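Saturday, July 5, 2025

**Basket refurbishment and selection, Negash workshop**

The purpose of the session was to settle which baskets will be used in the table-setting trials requested by Stallow. The delivery from Fekach was opened in the morning and checked against the order. The order called for 32 baskets. The delivery was complete, and the packing slip (no. 294) has been filed with the others.

All baskets were rinsed in lukewarm water with dish soap, left to drain on the rack, and wiped with a cotton cloth. Solvent was not used. The November batch clouded after wiping with alcohol, and the rims became sticky to the touch.

Load checks followed the usual procedure. Each basket was placed on the scale, filled with dry beans to 4000 g, and left standing for 20 minutes. Rims were then compared with the paper template. Two baskets had spread at the rim and were set aside with a tag. They may still be used for light items – napkins, bread, wrapped cutlery – but should not return to the load shelf.

The white tabletop was retained as the work surface. The Gravine mat was tried first and removed, as the woven bases caught on its ribbing when moved sideways.
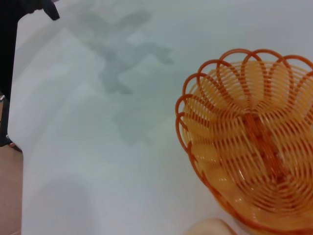

For the trials, the orange woven type with the looped rim is preferred. The color is easy to find on a white surface, and the open weave permits a quick check of the contents from the side. The loops should not be used for lifting a full basket; support the base with one hand.

Outstanding items:

- Reorder cotton cloths.
- Ask Fekach whether the same weave is available in a deeper size.
- Repeat the load check on the two tagged baskets after a week of rest.
- Send the selection note to Stallow with the rim measurements attached.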